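Chapter 6
Coats, Bags and the Edges of a Shared Room

In this chapter you will learn:
how to plan storage for outdoor clothing in a workplace
how to measure hanging space and floor space along a wall
why small items collect on flat surfaces, and what to do with them
how to write a simple storage plan

Key terms: clothing rail, hanging depth, drop, landing surface, clear route

Every shared room has to deal with what people bring in from outside. In February this means thick coats, scarves, wet umbrellas and a second pair of shoes. In summer it may mean only a light sweater that comes off once the room warms up. The quantity changes during the year, but the wall does not get any longer. A person planning the room has to decide how much space to give to clothing and how much to give to work.

Leokadia Czarnecka met this problem when she was asked to rearrange the office of Krajewska, a small design firm. The staff had asked for more desks. She spent a Saturday measuring the walls and soon saw that the desks were not the difficulty. Coats were being left on the backs of chairs, and bags were being pushed under the tables, where people caught their feet on them. Her first drawing showed no new desks at all. It showed a rail, a cabinet and a clear route from the door to the far end of the room.

A long wall is often the best place for clothing in an open-plan office. Garments take up little depth when they hang close to the wall, and the middle of the room stays open. In the office below, a jacket and a knit garment hang from a black metal rail on a brick wall. A dark brown piece of furniture stands under them, and the wall runs on toward the white table and the rest of the office.
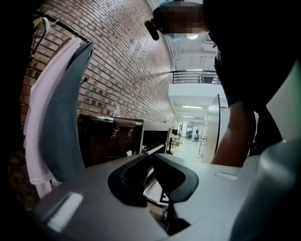
6.1 Measuring the Wall

Before choosing a rail, measure three things. The first is the length of free wall, leaving out doors, switches and radiators. The second is the hanging depth, or how far a coat on a hanger will stand out into the room. The third is the drop, the distance from the rail to the bottom of the longest garment. A rail fixed 2000 millimeters above the floor with a cabinet 900 millimeters high beneath it leaves a drop of 1100 millimeters. Most jackets will fit. A long winter coat will fold over the top of the cabinet, and its hem will push off anything left there.

Write the three measurements on a sketch of the wall. Mark the clear route on the same sketch – people need to pass while someone else is putting on a coat.

6.2 Landing Surfaces

Any flat top near a clothing rail becomes a landing surface. People empty their pockets before they hang up a jacket, and they put down whatever they are carrying. Bottles, keys, gloves and letters can stay there for days.

There are two ways to handle this. One is to keep the surface and give it a job, with a tray for keys and a box for lost items. The other is to remove it by choosing furniture with a sloping or very narrow top. Czarnecka chose the tray. She asked that it be emptied every week, and the office manager, Soledad Aravena, added this to the cleaning list.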